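Kitchen Pack gallery: my renders from the Vollov simulator
Posted 9 February 2020

Hi again! A bunch of you wrote in after my September review of Vollov, the robot arm simulator, asking what the paid Kitchen Pack looks like once you get past the pictures on the store page. Fair question. I bought it with my own money (112 dollars for the single-seat license, ouch) and I've been running pick-up jobs in it most evenings since. I pulled a couple of views out of my saved runs so you can judge for yourselves. No touch-ups, just what the program gave me at the default render settings.

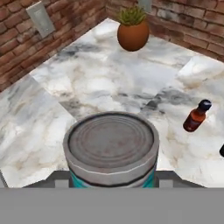

Grasping is what I bought the pack for, so I'll start there. The older Hisen starter set came with plain blocks and balls, and I got bored of those fast. The Kitchen Pack gives you stuff with some character, and I'm a little in love with the textures. Look at the lid on the can between the fingers, with its raised rings and those faint brownish smudges! The marble is lovely too, lots of gray and tan veining, and it changes from one section of counter to the next. My one gripe is the plant at the back. The pot looks like it's hovering just over the counter, and once I'd noticed it I couldn't stop staring at it. I sent a note to support and got a polite reply saying they'd look into it, so we'll see. Small stuff, but at this price I'm allowed to be picky.

The gripper view is the one I keep open while I work. You can drag it to its own window, which is great if you have a second monitor, and the keyboard shortcuts for switching views are easy to learn (the ones for saving a run are not, I still look them up). Loading the pack took 7 minutes the first time on my aging desktop and it's been quick ever since. I did have 3 crashes in the first week, all of them while changing views in the middle of a run. The Purba update fixed that for me.

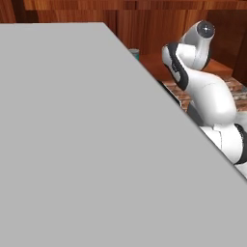
White arm with black trim, warm wood behind it, and the teal can just peeking over the gray panel.

I like the look of the arm a lot, all those glossy curves. What I'd love next is a quick button for nudging a view sideways when something big ends up in front of it. Right now you have to type in the position by hand, and I'm terrible at it.

Next on my list is the Evevham workshop pack. I want to put it through 100 runs before I say anything nice or nasty, so give me a little time. If you've already got it, leave me a comment and tell me how it runs on an older machine!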